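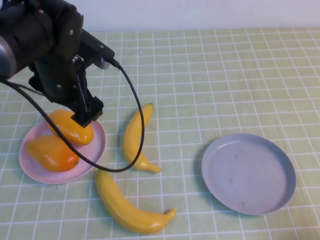

Gristley Tabletop Pick-and-Place Kit, club edition

Sold by Koltuneck Classroom Robotics
Price: $285 (arm not included)
In stock, ships in 2 boxes

Hi, and welcome to the page for the thing I get the most email about! I'm the one who packs these, and I also help run the after-school robotics club that the kit grew out of, so what you're getting below is half sales page and half notes from our table. If you only want the parts list, scroll down a bit and it's there.

The Gristley kit is a set of practice objects, a table cover and a course book for clubs that already own a small arm and have run out of things to do with it. That was us. We had an arm, we had a laptop, we had kids who could make it wave, and then it sat there for most of a semester while everyone argued about what it should do next. Somebody brought in play food from a little brother's toy kitchen and that was the end of the waving. Moving fruit from one plate to another sounds like nothing, and it kept our students busy until May.

What's in the kit

Play fruit in two difficulty groups (long and curved, round and smooth)
Round plates with a low rim
One wipe-clean table cover with a square grid
Student course book, 19 sessions
Coach's book with answers and the troubleshooting pages
Score sheets for the end-of-term match, which we call the Sado Round
A bag of spare finger pads, because you'll lose them

You'll need your own arm with a two-finger gripper, a sturdy table and a computer that can run your arm's software. A camera at the wrist is nice to have. The first seven sessions don't use one at all.

Which arms does it work with?

We test every batch on the Kristiansen desktop arm since that's what we have in the club room. The course book doesn't assume any one brand, though. If your gripper can open wider than the fruit you're picking and your arm can reach across the cover, you're fine. Write to me with your model before you order if you're not sure and I'll tell you straight if I think you'll be fighting it.

How the sessions go

Early on the students just drive the arm by hand and get a feel for coming down over something without whacking it. (They will whack it. The fruit can take it, and the plates are the part you should keep a spare of.) After that they start saving positions, then they string positions together, and by session eight they're working with objects that have been moved since the last run, and that's where it gets fun and loud.

Bananas are a great first pick. They're long, so there's plenty to grab, but they're curved, so the students have to think about which way the gripper is turned before it goes down. I've watched a group spend a whole afternoon on wrist angle alone and leave happy. The rounder fruit comes later. Glossy plastic likes to squirt out sideways if one finger touches before the other does, and that takes some patience.
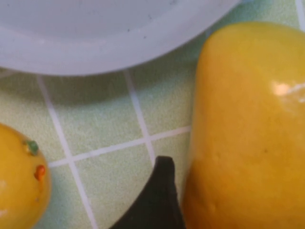
The crowded setups start in session 12. Now you've got fruit sitting close to other fruit, with a plate nearby, and one finger has to slide down into the gap between two things without shoving either of them. Our students groan at this one and then ask to do it again. The coach's book suggests starting with a generous gap and closing it up by half a grid square at a time, and I'd really stick to that. I skipped ahead with our first group and we had a grumpy hour.

About that grid. You can play without it, but the lines make it so much easier to put things back where they were, and to talk to each other across the table. "One square toward me" beats "over a bit" every single time. Smooth the cover out before you start and tape down the corners.

One more tip while I'm at it – check your cable slack at full reach before every session. A cable that hangs loose over the work area can drag things along with it, and then the students go hunting through their program for a bug that isn't in there.

The Sado Round

This is the match at the end of the course. Teams of two get 20 minutes to clear one plate onto another, and the score sheet takes off points for drops and for any hands on the table while the arm is live. Ragnvald Sæther wrote the rules for us and they're tougher than mine would have been, especially on restarts. Feel free to soften them for younger kids – we do.

Ages, safety and cleaning

I'd say middle school and up with an adult in the room. Keep the emergency stop where a student can reach it, long hair tied back, sleeves pushed up. Fruit and plates wash in warm soapy water. Please don't put the cover in the dryer!

Returns and spares

Unopened kits can come back for a full refund. Opened ones too if something's wrong with them, just send me a note first. Plates, fruit and finger pads are all sold separately on the spares page, and extra student books ship flat in an envelope.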